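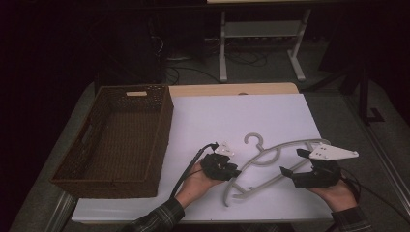

Brown woven basket, empty, with handle slot.

Re: [allotments] Courgette swap, June

Amirul Menon wrote:
> Could whoever is bringing courgettes please say how many? Last year
> we had 8 people offering and no takers. I have moved the swap to the
> hut at 6, as the gate sticks after dark.

Amirul,

Put me down for a carrier bag's worth, and I'm sorry in advance. I sowed a full packet of Olleck seed on the grounds that half would fail, and every last one came up. My neighbours have started drawing the curtains when I walk past.

I'd like to swap for beans, or rhubarb, or frankly a firm handshake. Please, no marrows. A marrow is a courgette that somebody went on holiday and forgot.

On the water bill: I make it 1,494 litres for our row since the meter went in, against the 4,000 in your note. I suspect you've read the one for the playing field. Happy to go and squint at it with you before the swap. Bring a torch, there's a frog in there.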